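Nov 27, 2021

Gripper comparison, second sitting. Alerby pads against Briketti pads, same arm, same controller, same pour task. Writing this up before I read the Briketti application note again, because last time I let it color what I thought I was seeing.

The claim we're supposed to be checking is that the Briketti pads hold thin-walled plastic at lower force with no loss in pour accuracy. I don't believe it yet. Their note shows a rigid test cylinder, and a rigid cylinder tells you nothing about a drinks bottle, which changes shape as soon as you squeeze it and pushes water up the neck whether you wanted to pour or not.

Setup

- Controller: Cesden, firmware as left in February. I didn't touch the gains.
- Force limit in config: 49. The units field is blank in the Cesden export and the manual is no help. Treat it as a setting, don't quote it as newtons.
- Camera: chest mount only. Wrist camera is still with Sombatkul for the connector.
- Target fill: 200 ml into a paper cup.
- Operator: me for Alerby, Yaowalak Yensuk for Briketti, then swapped.

The swap matters. In the first sitting one person ran one set of pads all the way through and the other person ran the other, so any difference could have been the operator. I said so at the time and it still ended up on a slide as a gripper result. Please don't reuse that slide.

Alerby

Boring, mostly. Grip closes, wall dents a little between the ridges, bottle comes up straight. The pour starts early because of the squeeze, but it starts early by the same amount each time, so you can correct for it in the tilt profile. Worst overfill came to 238 ml on the scale. That was my fault for holding the tilt too long, and I've left it in the log anyway.

Release is where I don't like them. The pad clings to the plastic on opening and turns the bottle slightly as it lets go. Not enough to tip a full one. With an almost empty one I'd want somebody's hand nearby.

Briketti

Nicer at first contact, I'll give them that. Less denting for the same setting. But Yaowalak got 2 slips during tilt, both with the grip high on the bottle, and after the swap I got a clean set with the grip lower down. So is that the pad or the grip height? We can't say. The script takes its grip height from the taught pose and we each taught our own. Stupid gap in the protocol and I should have caught it.

Yaowalak thinks the slips are real and the pad is glazing over with handling. Possible. She wiped the pads with alcohol between runs, I didn't. That's another variable we handed ourselves for free.

Camera

The chest view is fine for deciding whether the gripper has closed on something. I wouldn't use it for much beyond that. The bottle tends to sit out at the left of the view, and the water level in clear plastic is hard to read against the pale table. The Sombatkul people keep telling us the one camera is enough for fill estimation. I'd like to see them do it with the scale hidden from them.

I also left the other household items on the table for the grasp check, so the detector had something to get wrong. It didn't get much wrong, but they were well spread out and that's an easy table. Push the packet of wipes up against the cup and ask again. 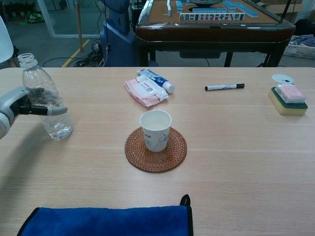

*Mid-bottle grasp, cap off, little water left. Cup on the rattan coaster, empty.*

Mid-height is the position I want fixed for everybody from now on. Pose goes in the shared config, no personal copies.

To do

- Retest both sets of pads at one taught pose, both operators, pads wiped every run or never.
- Ask Cesden what the force number is. In writing this time.
- Stiffer bottle and softer bottle, same fill. If Briketti only wins on the stiff one, that settles most of my argument with the note.
- Log the release separately. At present it gets lumped in with "place" and the twist doesn't show up anywhere.
- Get the wrist camera back.

Yaowalak wants to order a second set of Briketti pads now, to have a fresh pair against the handled pair. I'd hold off until the retest. She has a point that the glazing question can't be answered without them, so we'll probably order them.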